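Home Ask Us Make and Do Wildlife Grown-ups

Filed under: Everyday Things, At Home

Why can we see through a window?

Written by Flurina Hämmerli, 19 June 2024

Go and stand by a window for a minute, if there's one near you. Put your nose right up to it (you may have to wipe it afterwards, so perhaps ask first) and look out. You can probably see the sky, and maybe a tree or a bus or next door's cat, and you can see them so well that it's easy to forget there is anything between you and the cat at all. But there is. There's a hard sheet of glass, hard enough to keep out wind and hail and a fair number of footballs, and yet the light comes straight through it as if it weren't there. Isn't that odd? A brick is hard too, and you can't see anything through a brick.

This question was sent in by Onyekachi Adeleke, who is seven and lives in Previdham, and I have been thinking about it ever since the letter came.

What is glass made of?

Mostly sand! It's a very clean, pale sort of sand, mixed with two other things called soda ash and limestone. You tip them all into a furnace that is much, much hotter than the oven at home, and they melt together into a thick, glowing, orange goo, a bit like runny honey. When the goo cools down it goes stiff, and then it goes hard, and then you have glass. Long before it is cool enough to touch, at about 600 degrees, it has already stopped being bendy enough to shape easily, so glass makers have to work quickly.

Now, if you pick up a handful of sand at the seaside you can't see through that either. Part of the reason is that a handful of sand is really lots and lots of tiny grains, and every time the light meets the edge of a grain it bounces off or bends a little, until it has been sent off in every direction and is thoroughly lost. The same thing happens with snow and with sugar. In a sheet of glass there are no grains, only one smooth piece, so the light can keep going in a straight line.
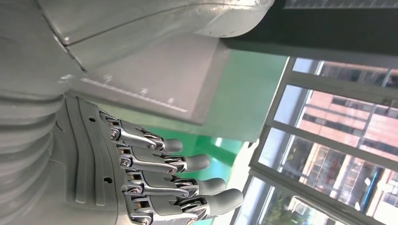
Light also has to get past all the very, very small bits that everything is made of, which are called atoms. In a brick or a door or your jumper, the light gets soaked up or bounced back before it has gone very far. The atoms in glass aren't able to soak up the kinds of light our eyes can see, so they let nearly all of it go by. There are other kinds of light, though, and glass is fussier about those. A lot of the light that gives people sunburn, called ultraviolet, gets stopped by an ordinary window. (You still need your sun cream in the car, I'm afraid, as some of it does sneak in.)

Why can I see myself in it at night?

A little of the light that hits a window always bounces back, even in the middle of the day. You don't notice it then, as there is so much light pouring in from outside that it drowns out the faint reflection. Once it's dark outdoors and the lamp is on indoors, hardly any light is coming in, and the bit bouncing back is suddenly the brightest thing there. So you see your own room, and your own face, hanging out there in the garden. Switch the lamp off and you'll find the garden comes back.

Were windows always like this?

Goodness, no. For a very long time glass was so expensive that most people did without. They had wooden shutters, or they stretched oiled cloth across the hole, which let in a sort of brownish glow and quite a lot of draught. Later on, people made window glass by blowing a big bubble, cutting it open and spinning it round and round until it flew out flat like a pancake. If you ever visit an old house, look for panes that are slightly wobbly, and move your head from side to side as you look out. The trees will wriggle!

Most window glass today is made by pouring the melted glass on top of a bath of melted tin. The glass floats on it, like oil on water, and spreads itself out until it is beautifully flat on both sides.

Try it yourself

Find a clear plastic bag, a piece of greaseproof paper and a piece of card. Hold each one up to a window in turn. The bag is transparent, so you can see through it. The greaseproof paper is translucent, a lovely word which means that light gets through but gets jumbled up on the way. The card is opaque, and if it's nice and thick it should stop the light altogether. Then go round the house and see what else you can sort into three heaps. Bathroom windows are a good one to argue about.

Never look straight at the sun, through a window or through anything else.

More Everyday Things
Why does toast smell so nice?
What is a shadow made of?
How does a zip work?
Where does the bath water go?
Why do mirrors steam up?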